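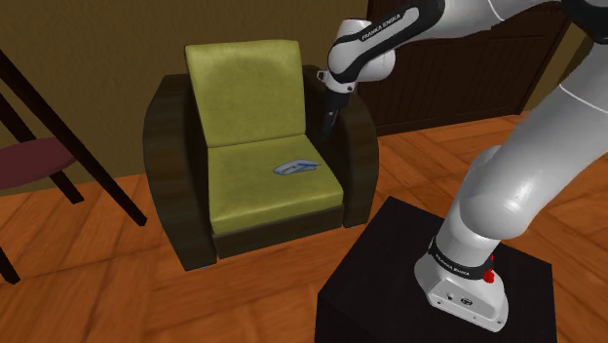

Fellska makes and stocks pipe fittings, valves and gaskets for food plants, breweries and municipal water works. We are hiring a valve repair technician for the day shift in our service shop. The job is bench work for the most part, with site visits to customers during planned shutdowns. It is a standing job. An olive-green armchair with a tall back cushion and wide, curved armrests is a fine thing to come home to after a shift, but you will not spend much of the day sitting, and applicants should be comfortable with that before they send anything in.

Job title: Valve Repair Technician
Reports to: Hatsue Shibata, Service Shop Manager
Hours: Full time, Monday through Friday, 6:30 a.m. to 3:00 p.m., half-hour unpaid lunch
Openings: 4

What the shop does

Customers send us gate, globe, check, ball and butterfly valves that leak, stick or have failed a test. We log them in, strip them, clean them, inspect them and write up what we find. If the customer approves the repair, we do the work, test the valve and ship it back with a report. If the repair would cost more than a new valve, we tell the customer so and quote the replacement.

Most of what comes through is between 2 inch and 12 inch. Larger valves go to the heavy bay, which has its own crew and a bridge crane. You may be asked to help there when the bay is short a person.

We are an authorized repair shop for Kubo butterfly valves and Doreo plug valves. Technicians are trained on both lines here in the shop. You do not need to know them before you start.

What you will do

Disassemble valves and tag every part to the job number.
Inspect seats, discs, stems, bushings and packing boxes for wear, pitting and scoring.
Measure stems and bores with micrometers and bore gauges and record the readings on the job sheet.
Lap seats and discs by hand and on the lapping machine.
Cut and fit packing rings. Replace gaskets, O-rings and seat liners.
Reassemble valves and torque the bonnet and gland bolting to the value on the sheet, in the right sequence.
Run shell and seat tests on the hydrostatic bench and low-pressure air tests where the order calls for them.
Fill out the test certificate and attach the tag.
Travel to customer sites for shutdown work. Expect 21 nights a year away from home, mostly in spring and fall. Lodging and meals are paid.

What we need from you

Two years of hands-on mechanical work. Valve, pump or pipefitting work is the best match, but we have hired good people from farm equipment repair and from marine engine shops.
You can read a sectional drawing and a parts list.
You can use a micrometer and a torque wrench without being shown.
You can lift 50 pounds and stand for most of a shift.
You write legibly, or type. The report goes to the customer and it has to make sense.
A valid driver's license. Site visits are made in a company van.

Useful but not required

Experience with actuators, pneumatic or electric.
Manual lathe work.
Forklift card.
Any welding qualification. Weld repairs are done by our two certified welders, but it helps if you know what you are looking at.
Spanish. Several of our plant customers run Spanish-speaking maintenance crews.

Training

New technicians spend the first 13 weeks paired with a senior technician. You start on check valves and small gate valves, then move on to the test bench, then to the Kubo and Doreo work. You do not sign certificates on your own until Hatsue has watched you test each valve type and put your initials on the sign-off list. Some people get through the list early and some need longer – either is fine.

Rigging and lockout training is done in the first week, on the clock. So is the respirator fit test.

Pay and benefits

Starting pay depends on experience and will be stated in writing with the offer. There is a raise at sign-off and a review every January. Overtime is paid at time and a half, and Sunday shutdown work at double time. Travel hours are paid at your normal rate.

Medical and dental start on the first of the month after hire. We pay 70 percent of the premium for the employee. Dependents can be added at your cost. There are two weeks of paid vacation in the first year and three from the third year on. We close between Christmas and New Year's, and those days are paid and do not come out of your vacation.

Safety boots are reimbursed once a year with a receipt. Uniforms are supplied and laundered. You need your own basic hand tools. Torque wrenches, gauges, lapping plates and anything over 1-1/4 inch belong to the shop.

About the building

The service shop is in the east end of the Fellska warehouse in Hava, next to the rail siding. Parking is free. There is a lunch room with a refrigerator and two microwaves. The shop is heated but not air conditioned, and the test area floor is often wet. The nearest bus stop is a fifteen-minute walk, and the first bus gets in too late for the start of the shift, so most people drive or share a ride.

How to apply

Send a resume, or a plain letter listing where you have worked and what you did there, to Anju Thakur in the front office. You can also drop it off at the counter between 8 and 4 on weekdays. Please put "Valve Technician" on the envelope or in the subject line – we are hiring for the warehouse at the same time and the two piles get mixed up.

Anju will call to set up a visit. The visit takes two hours. You will see the shop, talk with Hatsue, and take apart and measure a 3 inch gate valve at the bench. Bring safety glasses if you have them and wear closed shoes. We give an answer within a week of the visit, yes or no.

References are checked after the visit and we will ask before calling a current employer. Job offers depend on a drug screen and a driving record check, both at our expense.

No agencies, please.

Posted 20 Jun 2021. Open until filled.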